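The Pajama Pants Problem

27 November 2022

I have folded a lot of pants in my life and I would say I've been happy with maybe 18 pairs of them. 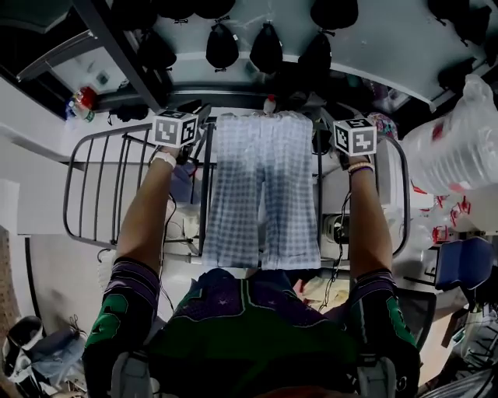

The trouble with checked pajama pants is that they come with a built-in grid. Plain sweatpants let you get away with anything. You fold them crooked, they look like folded sweatpants, everybody moves on. Fold a pair of light blue checks crooked and every little line on the cloth reports you to the authorities. It's like trying to cheat on graph paper.

My method, which I have arrived at by doing every other method first, starts with the waistband. Two hands, one at each end, arms up, pants hanging down in front of you like you're thinking about buying them. Pull the elastic until the front lies flat. Then wait. Gravity is the only member of my household that helps with laundry, and I like to give it a few seconds to work.

After that, one leg goes over the other. I used to do this in the air, with a sort of matador move, until I knocked a lamp off the dresser. Now I lay them on the bed. Smooth from the waist down, tuck in the pointy bit at the seat (I don't know what tailors call it and I've decided not to find out), fold the cuffs up to the waistband, then fold again. If the grid lines up along the edge, I feel a satisfaction I'd be embarrassed to describe to a doctor. If it doesn't, I turn the bundle over so the bad side faces down, and then we never discuss it.

I should say that the sleepwear situation has gotten out of hand. When we moved into the apartment on Staniforth I owned two pairs of pajama pants and one pair of shorts that had been promoted to pajamas after an incident with bleach. Then Torkia had its closing sale. Torkia was the discount place next to the pharmacy, and for its last two weeks everything with an elastic waist was marked down 75 percent. I am not a strong person. I came home with a bag so full the handles had stretched into string.

So then I needed somewhere to put it all. I bought an Orno drawer, the under-bed kind on wheels, and it fit under the bed beautifully as long as there was nothing in it. Put clothes in, and the top layer puffs up and catches on the slats. You can push it in. Pulling it out again is a project. For most of a month I had a fine collection of pajama pants that I could only get at by lying on the floor with a coat hanger.

The Orno now holds extra sheets, which are flatter and which I need less often. The pants have gone vertical. You've probably seen this done - everything folded into little bricks and stood on end, like files. I resisted it for years on the grounds that it looked smug. It does look smug. It also works, and I can see every pair at once, including three that I'd forgotten about and one that I'm fairly sure I donated.

The bricks live in a Steler basket on the low shelf. I like the Steler a lot, apart from the lining, which comes loose at the corners and tries to eat socks. A few safety pins have settled that for now. I have been meaning to sew it down since the beginning of November, so you can expect a full report in the spring.

Things I've stopped doing, in case it's of use to anyone: ironing pajamas (I did it once, as a treat, and slept in them, and woke up looking like a map of Norway). Matching them to tops. Saving the nice pair for hotels, when I stay in a hotel perhaps every other year. The nice pair is for a Tuesday-feeling sort of night when the soup has boiled over and I've given up on the day by six.

What I haven't solved is drawstrings. Every wash, one end crawls back inside the waistband, and I spend the evening herding it out with a safety pin. The same safety pins, yes, that hold down the basket lining. So the socks get eaten on laundry night, and I'm going to have to buy another packet.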